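I've had the Femley tablecloth on the kitchen table since March, which feels long enough to have an opinion. Several opinions, if you ask my other half, who has heard all of them.

A bit of background first. Our table is round, and if you've ever tried to buy a cloth for a round table you'll know the misery. Everything lovely comes as a rectangle. You can put a rectangle on a round table, of course you can, but then you get those four great pointy corners dangling down by your knees, and the cat thinks they're for her. The last one we had was a Sartori, proper thick cotton, gorgeous for a month and then the beetroot happened. I washed it at every temperature the machine does and it still looked like a crime had taken place. It's a dust sheet now.

So this time I wanted something wipeable that didn't *look* wipeable. My mum's generation had the shiny sort that stuck to your forearms in summer, and I swore I'd never own one. The Femley has a coated top but it's matt, and from across the room you'd take it for fabric. Up close you can tell, but who's inspecting it? (Alois Baumgartner from two doors down, that's who. He rubbed it between finger and thumb before he'd even sat down and said "hm".) 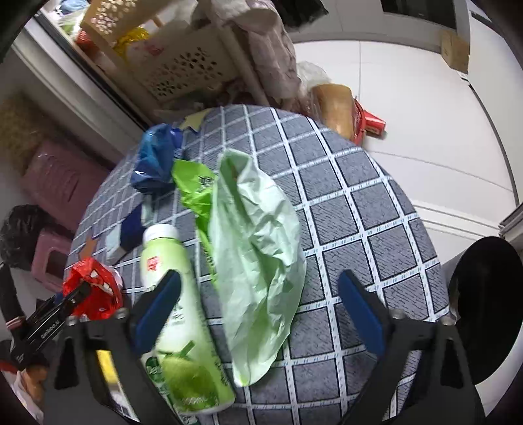 Now, the wiping. Tea comes off, even when you've left it overnight. Curry comes off if you get to it the same evening, and I left a turmeric splash till breakfast once and had to go at it with washing-up liquid and a bit of swearing, but it went in the end. Biro does not come off. I've got a little blue squiggle near where I do the crossword and I think we're going to grow old together. Candle wax lifts away beautifully once it's cold, very satisfying, I'd almost spill some on purpose!

It's quieter than a bare table as well, which I hadn't thought about at all before buying it. Plates don't clatter, and mugs go down with a soft little thud. With our kitchen being all hard floor and hard walls, that's made more difference than I'd have guessed.

Moans, then. It arrived folded very tightly and the creases took some 9 days to drop out. The leaflet tells you to use a cool iron on the back through a tea towel, and I did try, but I'm a coward with coated things and I gave up after one fold. If they'd roll it on a tube I'd happily pay a bit extra for the postage. It also slides. Not dreadfully, but lean on it to reach for the salt and the whole lot comes with you by an inch or so. I bought a set of Udura clips to hold it down and they do the job, though they're ugly and I take them off when people come round.

The smell, for anyone who worries about that: yes, for the first couple of days, a sort of new shower curtain smell. I hung it over the banister with the window open and it cleared.

I did look at the Sendwood one too, which has a felt backing and wouldn't slide, but it was £70 and I couldn't make myself do it for something that's going to have gravy on it. Gilberto Tamayo at work has the Sendwood and loves it, so if your budget stretches that far, go and have a look.

Four stars from me. I'd buy it again, and I'd hide the biros.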